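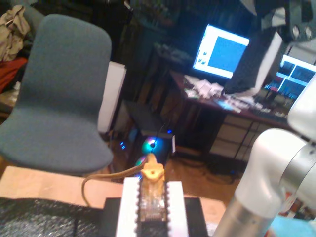
Le **sentier de Pamero** est un itinéraire de randonnée pédestre en boucle, long de 45 kilomètres, qui relie les hameaux de Pamero et d'Endness en passant par le col de Matoušek. Il se parcourt le plus souvent en 3 jours. Son point culminant, la pointe Stedent, atteint 2 245 mètres d'altitude.

## Histoire

Le tracé reprend pour l'essentiel d'anciens chemins muletiers qui servaient au transport du sel et du fromage entre les deux versants. Leur usage décline avec l'ouverture de la route de la vallée, et plusieurs tronçons disparaissent sous les genévriers. Le balisage actuel est dû à l'accompagnateur Henryk Nowakowski et à la cartographe Jolanta Szczepańska, qui ont relevé les murets de soutènement encore visibles et proposé de les réunir en une seule boucle. La liaison entre le col et le lac inférieur, emportée par un glissement de terrain, a été rétablie plus haut dans la pente.

Le col doit son nom à un colporteur dont la cabane figure sur les plans cadastraux anciens. L'origine du nom Stedent est discutée. Blandine Royer y voit une déformation de « sept dents », par allusion à la crête, tandis que Percy Villanueva le rattache à un nom de famille attesté à Endness.

## Parcours

### De Pamero au refuge du col

La première étape quitte le hameau par le lavoir et remonte la rive gauche du torrent. Elle traverse une hêtraie, puis des pâturages clôturés dont les portillons doivent être refermés. Le refuge se trouve en contrebas du col de Matoušek, côté nord.

### Du refuge à Endness

Le sentier suit la crête jusqu'à la pointe Stedent. Un passage rocheux est équipé d'une main courante ; une variante le contourne par l'est, au prix d'un détour dans les éboulis. La descente sur Endness est longue et raide dans sa partie basse.

### D'Endness à Pamero

La dernière étape, sans difficulté technique, longe l'ancien canal d'irrigation. Elle rejoint la route forestière au pont de pierre.

## Balisage et accès

Les marques sont des rectangles jaunes à liseré noir. Le parcours compte 104 poteaux numérotés, dans le sens des aiguilles d'une montre à partir de Pamero. Le refuge est gardé de juin à octobre ; hors saison, seule la salle d'hiver reste ouverte, sans eau. Les chiens sont interdits entre le col et Endness pendant l'estive.

## Bibliographie

- Blandine Royer, *Chemins de sel et toponymes du massif de Stedent*.
- Kusum Kanaujia, *La boucle de Pamero à pied*, avec carte dépliante.

*Dernière mise à jour : 31/07/2025*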